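Sorting the small things: brooches, bracelets and what holds them

6 October 2019

The spare bed has been the sorting surface for the small items since the shelves came down. The purple woven blanket stays on it during this work. A pin dropped on bare floor rolls under the nearest door; a pin dropped on a thick weave stays where it lands. The disadvantage is the print, all dancing figures in pink, teal and mustard-brown, against which a small colored part can be hard to find. Pale pieces show up well enough.

The inventory is a spreadsheet with 369 rows. Lorne Kowalchuk set up the columns for me: item, material, fastening, condition, location. I added one for "keep with," which records things that should be stored together. Jewelry accounts for a modest share of the rows and most of the time, as each piece has to be opened, checked and closed again.

Brooches fail at the pin before they fail anywhere else. The check is the same for each one. Open the catch, look at the hinge for side play, run the pin through a scrap of cotton to find burrs, close the catch and pull lightly. If the pin lifts out under a light pull, the brooch goes in the repair envelope. Gold-toned outlines wear at the high points first, and I note that under condition but do nothing about it.

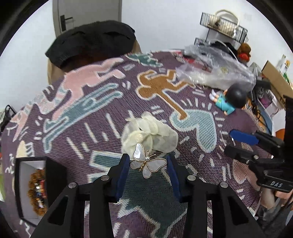 Mother-of-pearl needs its own handling. It scratches against harder stones, and it does not like perfume, vinegar or ultrasonic cleaners. I wipe it with a soft cloth, slightly damp, then a dry one. The butterfly has shell wings and a tiny pearl at the head, so the same rule covers both materials. The antennae are the weak point. They are short, but they catch in anything with an open weave, and for that reason it will be stored alone in a compartment with a flat felt base.

Sheer fabric is the worst neighbor for it. Organza and similar cloth snags on any exposed metal point, and a pulled thread does not go back. Hair accessories and bows are now a separate category, stored flat in a shallow drawer. Josée Tremblay suggested tissue between layers. I tried it with a first batch and the pieces came out with fewer creases, so the rest will be done the same way.

Beaded bracelets stay uncoiled. The amber one is in the white-framed box for now, which keeps dust off it but does nothing about light. Elastic cord goes slack in a few years whether it is worn or not, and I would sooner restring on a schedule than hunt beads across the room.

Remaining on the list: the small figurine, which needs a stand; the teddy bear, which needs a decision; and the wire mesh basket, to be emptied and reused for bags. The clear plastic will go. It traps moisture, and pearl in particular does badly in sealed plastic over long periods. The target is to have every row assigned a location by November. At present 21 have none.

Related posts
Felt, foam or cotton: drawer liners compared
Restringing elastic bracelets without losing the knot
Why I stopped using sealed bags for jewelry
Spreadsheet columns for a household inventory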